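받는 곳: 매장운영 메일링 리스트
제목: Re: 포장대 자동화 이후 근무 편성 문의
날짜: 2026년 1월 11일

Brokport점에서 올려 주신 글에 답합니다. 원문을 나눠 인용하고 그 아래에 적었습니다.

> 저희 매장도 5월에 포장대를 바꾼다고 들었습니다. Lachance점은 이미 팔 두 대로 돌리고 있다고 하니 몇 가지 여쭙니다. 우선 컵 뚜껑 작업을 기계가 어디까지 맡는지 궁금합니다. 오전조 인원이 줄어드는지, 줄어들면 그 시간이 어디로 가는지도 알고 싶습니다. 지금 오전조는 대부분 음료와 포장을 번갈아 하고 있고, 포장만 하는 사람은 없습니다.

## 기계가 맡는 작업

Lachance점 포장대에서는 컵 작업과 종이봉투 작업을 Hitik 설비로 시험하고 있습니다. 음료를 만들고 따르는 일은 그대로 사람이 합니다. 주문서를 읽고 어느 컵이 어느 손님 것인지 확인하는 일도 사람이 합니다.

작은 컵은 팔 두 대가 같이 다룹니다. 양쪽 그리퍼가 검은 뚜껑의 좌우로 들어가고, 종이봉투는 작업대 왼쪽 가장자리에, 펄프 캐리어는 안쪽에 둡니다. 컵 위치가 어긋나면 담당자가 정지시키고 다시 놓습니다. 처음에는 이 작업이 생각보다 자주 생겼고, 지금도 바쁜 시간에는 한 사람이 근처에 있어야 합니다.

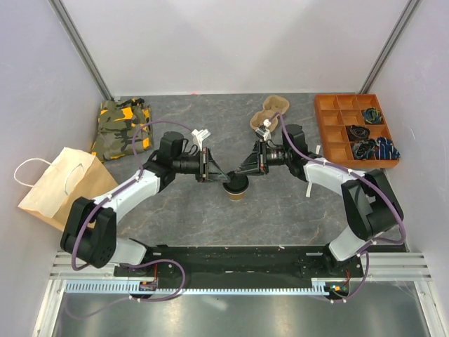 ## 근무 편성

> 오전조 인원이 줄어드는지

인원은 줄이지 않았습니다. 바뀐 것은 순서입니다. 전에는 오전 7시에 출근한 사람이 바로 음료를 시작했는데, 지금은 한 명이 먼저 설비를 점검하고 컵과 봉투를 채웁니다. 이 점검 시간은 근무시간에 포함됩니다. 처음 편성표에는 빠져 있어서 한동안 다들 일찍 나왔고, 문제를 제기한 뒤에 고쳤습니다. Brokport점은 편성표를 받을 때 이 칸이 있는지부터 보시기 바랍니다.

포장을 번갈아 하던 방식은 없어졌습니다. 설비 옆에 서는 사람은 교육을 받은 사람이어야 해서 같은 사람이 계속 서게 됩니다. 음료만 하게 된 쪽은 쉬는 틈이 줄었다고 합니다. 예전에는 포장으로 빠지면 손목을 좀 쉴 수 있었습니다. 이 부분은 아직 해결이 안 됐고, 교육받은 인원을 늘려 달라고 Femgate 본사 운영팀에 요청해 둔 상태입니다.

## 봉투 작업

> 봉투까지 자동으로 담는다면 마지막 확인은 누가 합니까? 저희는 빠진 물건 때문에 생기는 항의가 제일 많습니다.

마지막 확인은 사람이 합니다. 지난 시험 기간에 처리한 주문은 2119건이고, 모두 손님에게 건네기 전에 직원이 봉투 안을 봤습니다. 이 단계를 빼자는 의견이 있었지만 Lachance점 직원들은 반대했습니다. 누락 항의를 받는 사람이 카운터 직원이기 때문입니다.

봉투는 입구를 벌려 두 팔 사이 앞쪽에 세워 두고, 컵은 그 뒤쪽에 놓습니다. 손잡이가 입구 안쪽으로 접히면 걸릴 수 있어서 봉투를 놓는 사람이 보고 펴 줍니다. 저희는 봉투를 한 번에 900장씩 받는데 묶음마다 접힌 정도가 조금씩 다릅니다. 납품처에 말은 해 두었으나 당장 바뀔 것 같지는 않습니다.

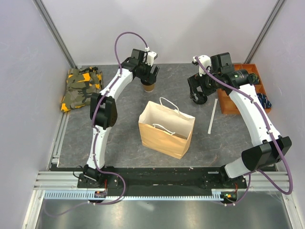

**설비가 멈춘 시간에 밀린 주문은 담당 직원의 실적에 잡힙니까?**

정지 시간은 따로 기록하고 개인 실적에서는 뺍니다. 다만 정지 버튼을 누른 시각과 다시 켠 시각을 담당자가 직접 적어야 하고, 적지 않으면 일반 대기로 처리됩니다. 바쁠 때는 잊기 쉬우니 기록지를 버튼 옆에 붙여 두십시오.

## 교육과 수당

> 교육은 근무 중에 받습니까, 따로 나와야 합니까?

저희는 2일 과정을 근무일에 받았습니다. 첫날은 정지와 재시작, 둘째 날은 컵과 봉투 놓는 위치와 청소입니다. 청소는 전원을 내린 뒤에만 하고, 팔 관절 쪽은 직원이 손대지 않습니다. 케이블이 늘어졌거나 고정 끈이 풀린 것을 보면 만지지 말고 Hitik 쪽에 연락하면 됩니다.

설비 담당 수당은 아직 없습니다. 책임이 늘었는데 직무표에는 그대로 포장으로 되어 있어서 이름부터 바꿔 달라고 했습니다. 답을 받으면 이 리스트에 올리겠습니다. Brokport점도 설치 전에 같은 내용을 서면으로 물어봐 주시면 두 매장 건을 같이 다루기가 쉽습니다.

저희가 쓰는 오전조 편성표와 정지 기록지 양식은 공용 폴더의 Lachance 항목에 있습니다. 편성표는 지난번에 고친 판이니 예전에 받아 두신 것이 있으면 지우고 새로 받으십시오.

Lachance점 오전조 드림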